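Household Studies 3: Storage, Sorting and Small Goods
Course handout, unit 8
Sorting the snack box

Read before the October session. Bring a pencil. The reading from unit 7 is assumed, including the part on drawers that most of you skipped last year.

1. What this unit is for

There is a large amount of advice in print about how to keep snacks at home. Most of it repeats itself, and very little of it has been tested by anyone. You are told to decant, to label, to group by color, to buy a set of matching clear tubs. The Caldale storage guide, which is on the reading list because it is typical and not because I recommend it, gives a whole chapter to the tubs and one paragraph to the food. I would like you to reverse those proportions.

The question for this unit is narrow. Given a mixed lot of small wrapped foods, and one shallow container to keep them in, what arrangement lets a person find what they want and use it before it goes stale? Mixed lots are common. They come home from parties, from offices, from the bottom of travel bags, from relatives. They are also where the standard advice does worst, as it assumes you own thirty of one thing.

2. Terms

Lot: everything to be sorted, whether or not it has reached the container yet.

Container: whatever is holding the lot. In this unit it is always open at the top.

Loose goods: items in the lot that are on the table or counter and not in the container.

Soft goods: bread, cake, filled buns, anything that can be crushed by its neighbors.

Hard goods: boiled candy, mints and the like.

Melt goods: chocolate and anything coated in it.

Dead wrap: wrappers and scraps with no food in them. Dead wrap counts as part of the lot until someone throws it away, a point students argue with every year. If it takes up room in the box, it is in the lot.

3. The usual rules, and how far to trust them

Rule A says like with like. This is fine when there is enough of each kind to make a group. With a mixed lot you end up with several groups of one, and a group of one is simply an item. The rule gives you nothing to do.

Rule B says tallest at the back. It comes from shop shelving, where the customer stands in front and can't walk around. A box on a table has no fixed back. Somebody sits down on the other side and your back row is now a wall. I would drop this rule for anything kept on a table.

Rule C says heavy below, light above. This one has some sense in it, but notice that it is a rule for stacking, and a shallow tray should hardly be stacked at all. Once there are two layers, the lower layer gets forgotten. Students who have cleaned out a pantry will know what was on the bottom.

Rule D says remove all outer packaging. The Heltero method (handout 6) is very firm on this and I think it is plain wrong for soft goods. A slice of bread sold in its own wrapper should stay in it until somebody eats it. The printed panel is also where you would look for a date or an ingredient list, and people with allergies in the house need that far more than they need a tidy box.

Rule E says first in, first out. Good in principle. In practice it depends on people putting new things behind old things, every time, while holding a bag of groceries in the other arm. I have my doubts.

4. A lot to work from

We will use one mixed lot for the paper exercise. It has the three kinds of goods that give trouble when they share a container, and part of it is still on the cloth. 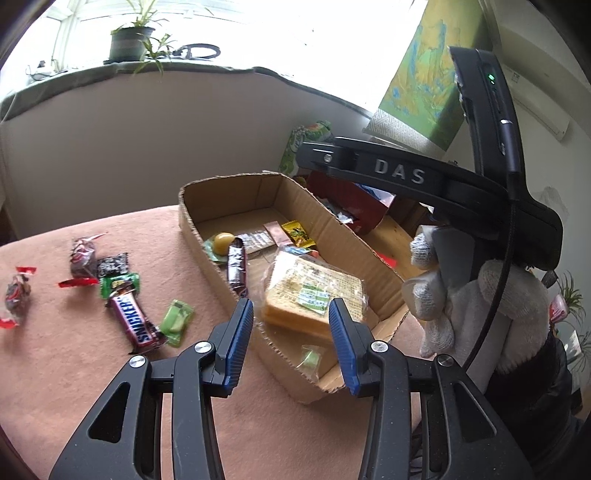 Fig. 1. Mixed lot: low cardboard tray with wrapped bread and sweets, further sweets loose on the tablecloth.

Start with the bread. It is the one soft item you can be sure of, it lies low in the tray, and everything else has to be placed with it in mind. The chocolate bar is standing on end in its wrapper, which many guides would approve of, on the theory that upright bars can be read from above like books. I am less convinced. A bar stands only as long as it has something to lean on or nobody bumps the table, and when it goes over it will land on whatever is next to it. Lay it flat along a wall and you lose a little space and some worry.

The yellow snack packet is a harder call. A guide would have you decide from the color and the shape which group it belongs to. You can't tell from a color what is in a packet. Pick it up and read it. The same goes for the silver foil packet and the copper-colored one. In your written answer I will accept "unknown until read" and will mark down a confident guess.

Then there is the dead wrap. Crumpled pieces by the red container, a red scrap on the right inner wall. These go first, before any sorting, and it is surprising how few of the published methods say so. Bouchard's checklist puts rubbish in at step 9, by which time you have carefully arranged everything around it.

Loose goods next. The Snickers is a melt good and should be treated like the bar in the tray. The twist-wrapped ones I would keep together in a corner whatever their flavor, because the twisted ends catch on other things and get pulled open. That is my own habit and I can't offer you any study to support it. Try it at home and see.

5. On the container

A low corrugated tray is a better snack box than most of what is sold as one. The short walls mean you can see in from any side. It costs nothing if it came with something else. Cardboard has faults, and you should list them fairly: it takes up grease, it can't be washed, and it softens if something leaks into it. For wrapped goods on a dry table none of those matters much.

An inner flap is another thing. A flap left standing inside a box makes a pocket, and whatever sits behind it is partly hidden from one side or another. Some people like a pocket. They say it gives them a separate section for free. My view is that a section you can't see into is where things go to be forgotten, so fold it flat or cut it off. If you disagree, say so in the exercise and give your grounds.

The Caltness divided insert will come up if you search on this topic. It is a grid with small square cells. Before anyone spends money on it, ask what happens to a slice of bread in a grid made for candy.

6. Where the box stands

Sunlight matters more than arrangement for melt goods. A table close to a bright window is pleasant to sit at and may be a poor place to leave chocolate all afternoon. How poor depends on the season, the direction of the window and how long the box is there, and the guides that give you one safe distance have made it up. Put your hand on the tabletop at three in the afternoon. If it feels warm, move the box.

7. Exercise (on paper, 3 parts)

Part 1. Draw the tray as a plain rectangle. Place the contents of the lot inside it in one layer, including the loose goods. Mark each one soft, hard, melt or unknown. If you think it won't all go in, leave out what you would leave out and say why.

Part 2. Choose two of rules A to E. For each, write a short paragraph on whether it helped you with Part 1. "It helped because it is a good rule" will get no credit.

Part 3. Sort a real container at home. Leave it in ordinary use and look at it again 8 days later. Write down what moved, what was eaten and what is still sitting exactly where you put it. Do not tidy it in between, and do not ask the household to be careful with it. A box that only stays sorted when everyone has been warned hasn't told us anything.

Part 3 is worth as much as the other two together. Past results have been poor for every method on the list, mine included, and I want to see the bad ones written up as fully as the good.

8. Reading for next time

Handout 9, on refrigerator doors. Skip the introduction. Look closely at the table on the second page and come ready to say where you think the numbers came from — I have not been able to find out.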